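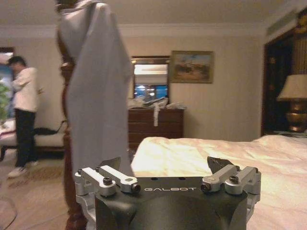 Light gray cloth on a turned wooden bedpost.

About Flastulwood

Flastulwood is a private school for hotel and household staff in Baltirholm. We teach room care and clothing care to people starting their first job in a hotel, and to people who have worked in one for years and want to move into guest services. More than 700 students have finished a course with us.

The school was started by Haris Arain, a former hotel floor supervisor. Arain had been training new staff between shifts, in whatever guest room was free that day, and found that they learned faster at a real bed than at a desk. Our teaching is still done that way. The classroom is used for the first morning and for the written part of the course. The rest takes place in our practice bedrooms.

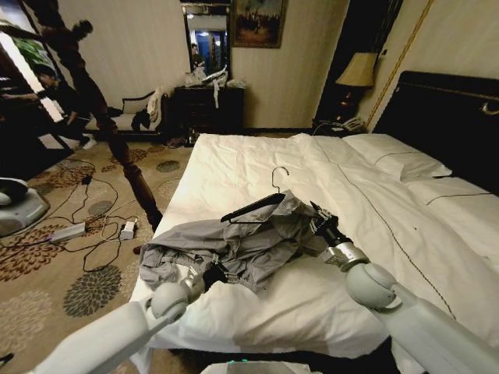 The clothing course is the one most students ask about. It covers shirts, light jackets, dresses and knitwear. Students learn to lay a garment out on the bed, close the right buttons, set the shoulders on the hanger and check the collar before it goes into the closet. They also learn when a piece should be folded and put in a drawer. Thin fabrics slide and bunch up, so we spend a full day on them.

We furnish the practice bedrooms the way a guest would find them, with a lamp and a telephone at the bedside, pillows against the headboard and a picture on the wall. A student has to work around these things without moving them out of place.

Our courses

Room Care runs for two weeks and covers bed making, dusting, bathrooms, linens and the final check.

Clothing Care runs for two weeks and covers hanging, folding, steaming, packing a suitcase and unpacking one for a guest.

Both can be taken back to back. Evening classes are offered in spring and fall, and a short refresher is held each July. 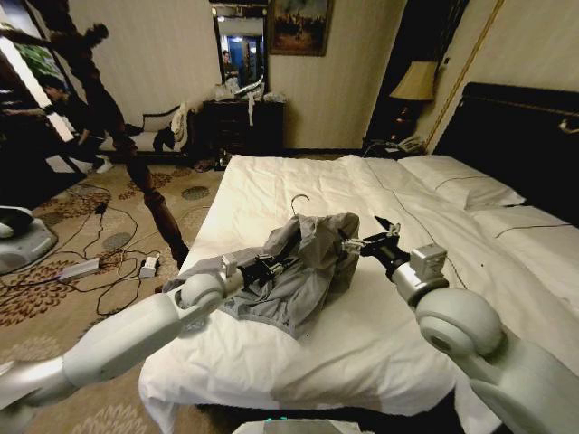 Duvets get a class of their own. Students practice shaking out the filling, squaring the corners and smoothing the cover after something has been laid on it. Instructors grade the bed at the end of every session, including sessions where the main subject was clothing.

Graduates have gone on to work at the Mondik and the Goh, both here in Baltirholm, and in private homes.

Visits can be arranged through the front office on weekday afternoons. Please ask for the room schedule when you call.

Page updated 10/05/2018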